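**Ticket:** ebook of *The Salt Warden* jumps from chapter 10 to chapter 12 on Guvix readers
**Opened by:** Hatice Polat, production, Akyol
**Status:** closed
**Affects:** epub only. Print and audio are fine.

Opening this after two reader emails in June and one message from the shop. All three say the same thing: when they finish chapter 10 and turn the page, they land at the start of chapter 12. Chapter 11 is the siege of Suston, so people notice.

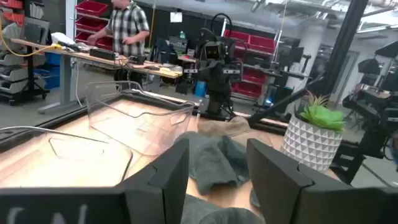
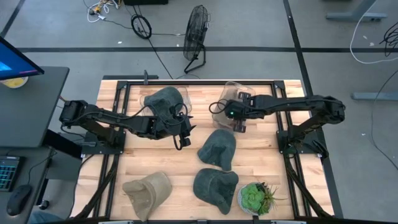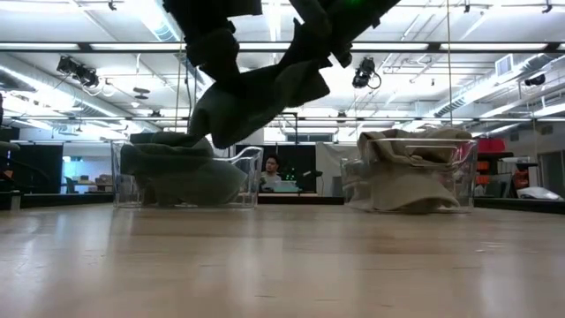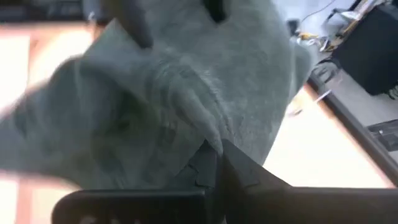

**What readers see**

- Chapter 11 is listed in the table of contents. Tapping it opens chapter 12.
- Searching for a word that only appears in chapter 11 gives no results.
- The page count is 30 lower than it should be at the default text size.
- Deleting the book and downloading it again doesn't help.

One reader thought it was a deliberate gap, with the siege to be told later from the other side. I wrote back and told her it was a fault and that a corrected file would follow.

**What I checked first**

Opened our master epub in the desktop previewer. Chapter 11 is there and reads correctly. Opened the same file on a phone app, also correct. Loaded it by cable onto the office Guvix and got the fault straight away, so the shop's copy isn't damaged. It's our file, or how the Guvix reads our file.

Ran the validator. No errors and two warnings, both for missing alt text on the maps. I fixed those while I was in there, but they have no bearing on this.

**Things that made no difference**

1. Renamed the chapter 11 file from `ch11_suston.xhtml` to `ch11.xhtml` and updated the links. Same result.
2. Took out the map at the head of the chapter. It's a large file and I suspected a memory limit. Same result.
3. Removed the embedded font used for the runes. Same result, and the runes turned into boxes, so I put it back.
4. Updated the Guvix software to the current version. Same result.

**Things that did**

Copied the text of chapter 11 into a blank file with no styling at all. The chapter showed up, all 30 pages of it. So the fault is in the markup and the words themselves are fine.

Then I added the original markup back in sections and reloaded each time. This took most of an afternoon. The chapter stayed visible until I reached the prophecy of Cukik, the verse that the old priest recites on the wall. With the verse marked up as it was, the whole chapter disappears. Without it, the chapter is fine.

**Cause**

The verse was set up differently from every other poem in the book. It came in late, with the author's last round of changes, and was pasted from her word processor. Each line sits in its own container, and each container sits inside the one before it, ten deep by the last line. On top of that, the outermost container has a "keep together on one page" rule.

The Guvix tries to keep the whole thing on one page and can't, and then seems to give up on the file and move to the next one. I can't see inside the reader's software, so that last part is my best guess. What I can say for certain is that it takes both problems at once to trigger it:

| Nested lines | Keep together | Chapter 11 shows |
|---|---|---|
| yes | yes | no |
| yes | no | yes |
| no | yes | yes |
| no | no | yes |

**Fix**

Rebuilt the verse with the same `verse` style as the songs in chapters 3 and 7. One block, one line after another, no nesting. Removed the keep-together rule. On small screens the verse may now break across two pages — the author has seen this and is happy with it.

While comparing against the print proof I found one more difference. In the ebook the priest says "when the river *turns*" and in print it's "when the river *burns*". Print is correct. It matters for the ending of book two, so I corrected it in the same pass and checked the other places where the line is quoted. Those were already right.

**Testing**

- Office Guvix, default text size: chapter 10 runs into 11, 11 runs into 12.
- Office Guvix, largest text size: same.
- Table of contents opens the right chapter for every entry, including the appendix on the Wardens and the list of houses.
- Search finds "Cukik" in chapter 11.
- Phone app and desktop previewer: no change from before, apart from the verse breaking where expected.
- Validator: no errors, no warnings.

**Release**

New file sent to the shop and accepted. Version number in the metadata changed from 1.0 to 1.1. New buyers get the corrected file. People who already own the book have to remove it from the device and download it again, as the shop doesn't push small updates by itself. Bookmarks in chapters 1 to 10 should survive. Bookmarks from chapter 12 onward may land a few pages off.

Replied to both readers with those steps. One has confirmed that chapter 11 now appears. No answer yet from the other, but the shop's log shows a fresh download on that account.

**Follow-up**

- Book two has four prophecies and a funeral song, and the manuscript comes from the same word processor. I've added a check for nested containers to the conversion script and will run it before the first proof.
- Load every fantasy title with verse onto the Guvix before release. Until now we only tested on the phone app.
- Ask the shop to put a line about the new version on the product page. Requested, waiting on them.

Closing. Please reopen if anyone reports the same jump in version 1.1. — H.P.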